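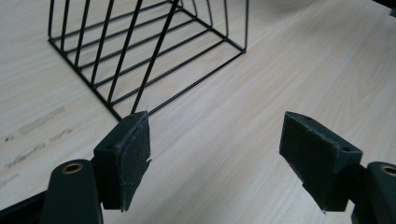

Progress report to the Wosden fund, first half of the project
Household Sorting at Plitlow
Prepared by Iker Esteban

In this period we worked on the two parts of the plan that were approved in March: desk things and small clothing. The work goes well, but it is slower than we wrote in the application.

For the desk part we chose open wire racks, the black type with thin rods. Paper stands upright in them and one can see from the side what is inside. We bought 15 racks and the cost was 200 euros, delivery included. The light table tops at Plitlow are good for this work, because a dark rack is easy to find on them. One question stays open - thin envelopes slide down between the crossbars, and Mingxuan Cheng is now testing a cardboard sheet for the floor of the rack.

The clothing part started later, in May. Until now we have sorted 196 pieces, mostly hats, scarves and gloves that came from the Trikia collection point.

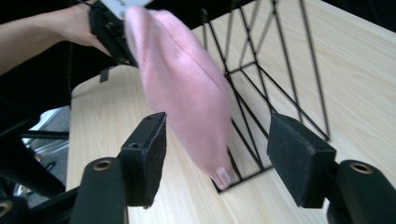 Soft items

Knit hats take more time than we expected. A ribbed beanie, as the pale pink one, has no fixed shape and hangs down when it is lifted by one end. We tried folding in half and also rolling. Folding gives a flatter pile, so we will continue with it. The small tags are left on the hats, and they should lie on the inside of the fold.

Budget and next steps

We have around 760 euros left for the second half. From this we want to pay shelf boxes from Strazds and a second table. We ask for permission to move the gloves to September, as they must first be matched in pairs. The desk part will finish on time.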